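News > Standards > Handling and Grippers

Skokeck issues revised practice note for hand-held gripper work

Skokeck has published the second edition of its practice note on hand-held grippers used to record handling tasks in homes. The note takes effect on 9th April and replaces the text adopted by member firms last June.

The main change concerns finger pads. Operators must now inspect both pads before each session, log any wear, and replace a pad that has lifted at its edge. Pivot screws are to be checked at the same time. Under the old text a check was required once every 2000 grasps.

Stoltimwood and Hanatby took part in the trial of the draft, which covered 3812 recorded grasps in 49 homes. Carys Parri, who edited the note, said most of the comments received dealt with soft goods. "A rigid box is easy to write a rule for," she said. "A heap of laundry took us 2 drafts."

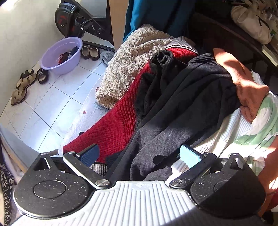
Soft goods now have a section of their own. Mixed piles are permitted, and operators are told to leave them as found and to approach from the open side with the fingers apart. Pads of different colors, such as a navy one on the left finger and a light blue one on the right, are acceptable if the log states which is which. Ribbed knits and looped fleece in the same pile must be entered as separate fabric types.

Prys Owen of Howells said the firm would apply the note to new sessions only. Existing logs do not have to be converted. Comments on the section covering footwear remain open until June.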